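Visit date: 2020-09-24. Site: Pokel, second-floor workroom and demo area. Purpose: look at the Hukolix hand-held gripper kit before we decide on a trial order.

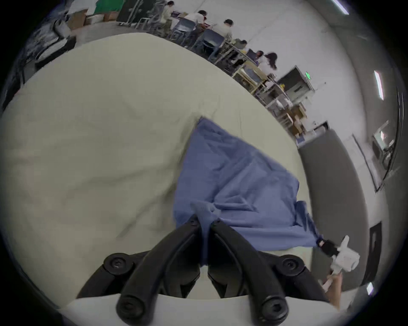
*Black and white grippers on the blue cloth, fabric table, Pokel.*

## Why we went

We have been looking for a way to record cloth handling by hand since March. Our own setup, a glove with sensors sewn to the fingertips, gave usable numbers on boxes and bottles and poor ones on anything soft. Pokel sells a kit named Hukolix that takes a different route. The operator holds a gripper in each hand and does the task with it, and the recording is later used to train an arm carrying the same fingers. Noro, who run the line we supply, asked for a written opinion before they share the cost.

The visit took most of a working day. The morning was the product talk and the table session, the afternoon was service, spare parts and prices.

## Getting there

Pokel is in a business park on the east side of town. The bus from the station stops at the gate, and the walk from there to the door is short. Visitors sign in on paper. Masks were required in the hallways and meeting room, and they had split our group in two so the meeting room wouldn't be crowded. The half that was waiting got coffee and a product binder. The binder is worth asking for, as the pages on cleaning and storage are more detailed than the ones on their website.

## What is in the kit

The standard Hukolix kit comes in one hard case:

- two hand-held grippers
- two camera modules with mounts
- a charger and four batteries
- a set of spare fingertips
- a tool roll with the drivers for the finger and pivot screws
- a calibration board
- one year of the recording software

The price quoted to us was $3054 per kit, shipping included. A kit without the software is $3000 even. We asked who would buy it that way and were told it is mostly second kits for sites that already have a license. The license covers one site, with any number of operators.

Grippers can be ordered in black or white. Pokel suggests one of each for two-handed work, so that the person checking recordings can tell which tool is which. There is no difference in the mechanism or the price.

## The table session

This was the part we came for. The work is done standing at a long table covered with a cream sheet, in the same room as the office desks. We had expected a closed lab. Pokel's view is that customers will record in ordinary rooms with people going about their work, so they test that way too.

The task was a blue cloth lying rumpled on the sheet. The operator has to find a place to hold it, get a second hold at a corner, and open it out. It sounds trivial. With bare hands it is, and with two-finger tools it takes some learning.

The black gripper takes a pinch of cloth between the tips of its two curved fingers, and a bunched fold comes up between them. The white one goes for a corner and pulls the cloth tight toward it. Pokel teaches it in that order, a fold first for control and the corner second. Our people wanted to go straight for two corners and were slower that way, at least in the first tries.

Each of us had 20 minutes. Notes from the group:

The trigger is light. Two of us squeezed too hard at the start and took up the sheet along with the cloth. The trainer said this is the most common beginner mistake and passes within the first hour. By the end of the session it had mostly stopped.

The fingers are thick for thin fabric. On a fold they do well. On a flat single layer with no wrinkle to catch, we all had to push the cloth a little first to make a ridge. There is a narrower fingertip in the price list, but they did not have one on site to try.

Weight was fine for 20 minutes. None of us could say how it would feel over a shift. Pokel recommends a break after every nine recordings, and the software can be set to prompt for one.

Left-handed use is no issue. The fingers mirror each other and the grip is the same from both sides.

The camera sees a very wide area, much more than the table. For our site that means the room behind the operator's work ends up in the recordings, and people in it as well. We raised this. The software has a masking step that blurs faces before export, but it runs after recording, so the raw files still need to be handled with care. We would need to put that in writing for our own staff before starting.

## Screws and pivots

We asked to open one of the tools, and they let us. The pivots are under round black caps with recessed screw heads along the lower part of the gripper, and smaller screws hold the fingertips. Changing a pair of tips took one of our technicians under five minutes with the driver from the tool roll. The tip screws are very small and we would want spares in a drawer. A bag is sold separately for a few dollars and in our opinion should be in the case.

The pivots are not meant to be greased by the user. If a finger gets stiff, the tool goes back. Pokel says a tool in daily use on fabric should be wiped around the pivots every evening, as lint gets in there. They use a soft brush. No compressed air, which was a surprise to us, but they say it drives the lint further in.

## The software

The recording software runs on an ordinary laptop. Start and stop are done with a foot switch or by closing both grippers twice. The second way worked every time we tried it, but we would buy the foot switch, which is extra.

After each recording there is a short check. It shows the path of each tool and marks any part where tracking was lost. On the cloth task one recording in our group was rejected. The operator had leaned over the table and blocked one of the cameras with a sleeve. The message on screen said only "tracking lost," and we would like it to say which tool.

Files export in an open format. We took a few home on a drive and they opened in our own viewer without trouble. The folder names are long, and the operator name is part of them by default. It can be switched off in the settings.

One thing that didn't work well was the battery reading. It went from half to nearly empty in a short time on one of the tools. The trainer swapped it and said an update is coming. No date was given.

## Service and the Sönmez option

Repairs are done by Sönmez, a workshop in the same business park. We walked over after lunch. It is a small place with a good bench setup and shelves of labeled bins. They hold stock of fingers, pivots, shells and triggers, and most tools go out again within a week.

There are two service plans:

1. Basic. Repairs at parts and labor, customer pays shipping one way.
2. Exchange. A working tool is sent the day the fault is reported, and the old one goes back in the same box.

The exchange plan costs more than we had budgeted. With two kits on site we could probably live with the basic one and keep a tool in reserve. With a single kit, one broken gripper stops all two-handed work, and the exchange plan would make sense.

Sönmez also make custom fingertips. We showed them a sample of the heavier canvas Noro uses for liner bags. They thought the standard tips would hold it but would wear faster, and offered to make a pair with a replaceable pad. Tooling is free if we order more than a handful. They kept the sample.

## Questions we still have

- Whether the narrow fingertip works on a single flat layer. Pokel will mail a pair on loan.
- Whether the masked recordings are good enough to train on, or if the masking takes away something the training needs. They said it makes no difference but had no figures to hand.
- How the kit copes with our lighting. The room at Pokel is bright with long ceiling lights. Our packing area is a good deal darker toward the back wall.
- What happens to the software after the first year. The renewal price was described as "modest" and we asked for it on paper.
- Delivery time. They quoted three weeks for black and longer for white.

## Opinion

For soft goods the kit is a clear step up from our glove. A person who has never used it can produce an acceptable recording on the first day, and our group did. The tools are solid and easy to look after. The weak points are the thick standard tips on thin flat cloth, the battery reading, and the amount of room the camera takes in.

We recommend a trial with one kit, software included, on the exchange plan for the first three months, and then a decision about the second kit. Noro should be asked to send two operators for the training day, which is included in the price if it is held at Pokel and charged if they come to us.

The canvas tips can wait until the loan pair has been tested. Parking for anyone driving next time: use the lot behind the Sönmez building, as the front one is for permit holders and fills up early anyway.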